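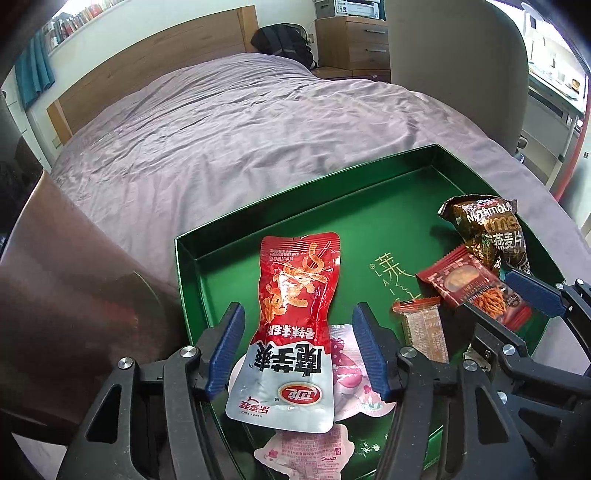
*Sachet individuel de « 魔芋爽 », mention « HAPPY PACK » sur la partie blanche.*

## Étiquetage en français des encas importés vendus à l'unité

**Purkura**

Bonjour,

Notre association étudiante tient un comptoir de vente et souhaite proposer des encas importés d'Asie, achetés en carton puis revendus au sachet. Les mentions figurant sur les emballages individuels sont souvent rédigées dans la seule langue d'origine. Sommes-nous tenus de traduire chaque sachet, ou une affiche posée près du présentoir suffit-elle ? Le premier achat porterait sur 1000 sachets.

Je vous remercie par avance de vos réponses.

**Darnell Pruitt**

Bonjour,

Les mentions obligatoires doivent être disponibles en français pour le consommateur : dénomination, liste des ingrédients, allergènes mis en évidence, quantité nette, date, coordonnées de l'exploitant responsable. Pour une denrée préemballée, elles figurent sur l'emballage ou sur une étiquette attachée à celui-ci – l'affiche seule ne convient donc pas. L'étiquette ne doit pas masquer la date ni le numéro de lot.

Il convient de demander à l'importateur la fiche technique de chaque référence avant la commande. S'il fournit des cartons déjà étiquetés, vérifiez que les sachets intérieurs le sont également.

**Ostrowski**

Chez nous on a tout étiqueté à la main, 2 soirées de travail. Prenez des étiquettes qui tiennent sur le plastique, les nôtres se décollaient.

**Lallarer**

Je complète la réponse de M. Pruitt : en cas de doute sur un allergène, la direction départementale chargée de la protection des populations peut être saisie par écrit. Conservez également les factures et les numéros de lot.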